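Flulside Residents' Forum > Home and Garden > Limescale, and is a softener worth it?

tapwasher16
We moved to Flulside in May and the water is very hard. The kettle furs up quickly and the shower glass is always cloudy. Clemberg quoted me 555 for a softener, fitted. Has anyone had one done?

marl_pit
Yes, a Liapis one. Salt costs me more than I expected, but the kettle is clean. Keep one tap unsoftened for drinking.

oldstopcock
Waste of money in my view. Citric acid, 40 minutes, rinse. I've done that for years and the boiler is fine.

marl_pit
Depends what you have plumbed in. Small valves and nozzles clog long before a kettle does. Our bathroom, beige tiles and a toilet with an electronic seat: 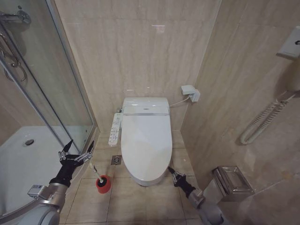
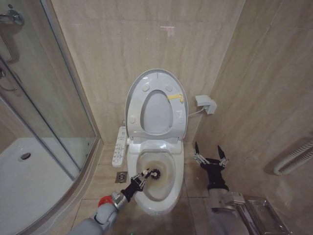
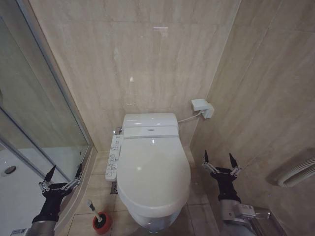

I wasn't going to risk acid near any of that. The shower head alone was costing me a new one every year.

oldstopcock
Then buy a better shower head. A softener takes up half a cupboard and needs servicing.

clay_lane
Clestovia quoted me 3000 for a whole-house system, so 555 sounds cheap. Ask Clemberg if that includes the drain connection. Mine didn't.

tapwasher16
Good point, I'll ask. It would have to go under the sink.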